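Unit 3: Cup Ties, Aggregate Scores and Away Goals
Introduction to Football Competition Rules
Handout revised 30/04/2022

Read this before the class on match regulations. You will need it for the worksheet on the Irkside and Gonau tie.

3.1 What a tie is

A league match can end level and both teams take a point. A cup match has to produce a team that goes through. The word "tie" in this unit means the whole meeting between two clubs in one round, whether it is played over one match or more. Students used to American sports should be careful with the word. When we mean a level score, we will write "draw."

A single-match tie is played at one ground. Some competitions draw the home team by lot, and others use a neutral ground, usually for the final only. A two-leg tie is played at both grounds, and the two scores are added together. The total is the aggregate score.

3.2 Working out the aggregate

Take the first leg, Irkside 2, Gonau 1. In the second leg, at Gonau's ground, the score is Gonau 2, Irkside 1. Each club has scored 3 goals, so the aggregate is level at 3-3.

Write the aggregate with the same club first every time. The most common mistake on last year's worksheet was switching the order between legs because the home team had changed. Put the first-leg home team first and keep it there.

3.3 Water and stoppages

Competition rules often allow a drinks break in each half when the weather is hot. The referee decides when play stops, and the time lost is added at the end of the half. A drinks break is short and is meant for drinking only. A cooling break is longer, and the competition rules will say at what temperature it applies. In a two-leg tie each leg is treated separately, so a break in the first match gives no right to one in the second.

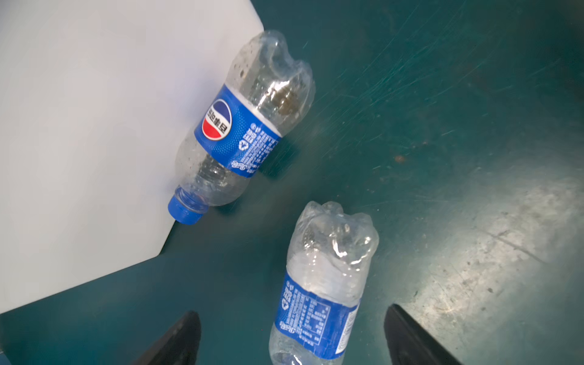 Clear plastic bottles with a blue screw cap on one of them.

Bottles may be placed along the touchline, but they must not be thrown onto the field. A player who leaves the field for a drink while the ball is in play needs to know what the rules say about leaving without permission. We will go through that in Unit 5.

3.4 The away goals rule

Under this rule, if the aggregate is level, the club that scored more goals at the other club's ground goes through. In the tie above, Irkside scored 1 away goal and Gonau scored 1 away goal. The rule does not separate them.

Change the second leg to Gonau 1, Irkside 0. The aggregate is now 2-2. Gonau scored 1 away goal in the first leg and Irkside scored none in the second. Gonau goes through.

Many competitions have dropped the rule. Always check the regulations for the season in question, and do not assume that last season's wording still applies. The Dewulf Cup, which we use for practice questions, keeps away goals for the early rounds and drops them from the semifinals on.

3.5 Extra time and penalties

If the tie is still level, most competitions play extra time at the end of the second leg. It is two halves of 15 minutes, with a short interval between them. Where away goals apply, the rules must also say whether goals in extra time count as away goals. This is a weak point of the system, as the visiting club has 30 extra minutes in which to score one.

If extra time does not settle it, there are kicks from the penalty mark. These kicks decide who goes through and do not change the score of the match. Record the result as a draw and note the kicks separately.

3.6 Attendance and gate records

Both legs are entered on the tie record, with one attendance figure for each. For the practice tie, use 1,208 for the first leg and 579 for the second. Do not average them. Season ticket holders are counted only if they came through the gate, unless the competition says otherwise.

3.7 Steps for completing the tie record

1. Write the names of both clubs, first-leg home team on the left.

2. Enter the score of each leg after 90 minutes, then the attendance.

3. Enter the aggregate and check it against the two scores.

4. Note any drinks or cooling breaks and the time added for each.

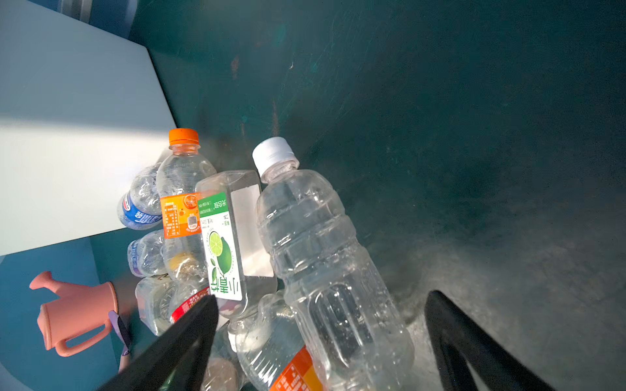 5. If the aggregate is level, state which rule was applied next and quote its number from the regulations.

6. Enter the kicks from the penalty mark, if any, on the separate line.

Practice work

Complete a tie record for Irkside and Gonau using the scores in 3.2, then a second one using the changed score in 3.4. After that, read the Cunum Trophy regulations in the course folder and find the clause on replays. Bring both records to the next class in May.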